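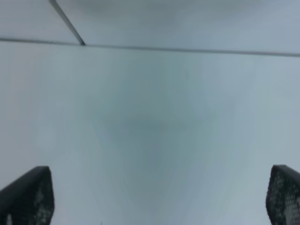

Chapter 7
Choosing Between Grippers

By now you have mounted an arm, set its limits, and taught it to move from one place to another without knocking anything over. If your class was like most of mine, that took longer than the schedule allowed, and you are probably itching to pick something up. We will get there by the end of this chapter, I promise! First, though, we have to decide what the arm will do its picking up with, and that turns out to be a bigger question than it looks from the catalog page.

When I began teaching this course at Lerstead, the lab owned a single gripper, and every student used it for every job. It was a good sturdy gripper, and it was hopeless with paper cups. Jalen Obi, then in his second year, spent most of May trying to get it to lift one without crushing it. He slowed the fingers down, he lowered the motor current, he moved the contact point up toward the rim (where the cup is stiffer, a sensible idea), and after all that he swapped the hard fingers for a pair with soft pads and had the job done before lunch. I have told that story to every class since then, and Jalen has been very patient about it.

In this chapter we compare two parallel grippers, the Sterarex and the Kurkach, along with a set of replacement finger pads from Lindqvist that fit either one. Parallel means that the two fingers stay facing each other as they open and close, the way the jaws of a bench vise do. You will meet other kinds in Chapter 9, including suction cups and grippers with three fingers, but nearly everything you learn here about grip force, opening width and pad surface will carry over to those.

7.1 What we mean by a fair test

Suppose one gripper lifts a jar and another drops it. It is tempting to write down that the first is better and go home. But was the jar in the same spot both times? Did the arm come in at the same height, and at the same speed? Had somebody wiped the pads in between? Nusrat Dhanial, who built the test bench used in these exercises, likes to change one thing at a time and to run every trial 11 times, even when the first few all come out alike. Students groan at this – I did too – but a gripper that succeeds on four tries may well fail on the fifth, and you would rather find that out at the bench.

Before you start, copy the trial sheet from the back of the book into your notebook. It has 13 rows, one for each object in the test kit, and a wide column for remarks. Please use that column. "Slipped" is a fair enough entry, but "slipped toward the left finger as the arm began to rise" will be worth a great deal more to you when we reach Section 7.4 and start asking why.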